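Oldale, Apr 18, 2018

**Rornent to open July season at Londoño Hall**

The chamber ensemble Rornent will perform the song cycle *Fludia* at Londoño Hall, Oldale, in July. The work is scored for 11 players and two voices and runs for 60 minutes without an interval. The hall will be set out in the round, with amplification limited to the voices.
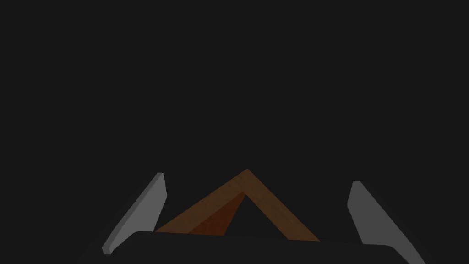 Wiroj Limsakul said the score had been revised since its first reading, with the percussion part reduced and the closing duet moved down a tone.

Tickets are priced at 20 pounds and go on sale at the box office next month. Total capacity across the run is about 4,000. Latecomers will not be admitted.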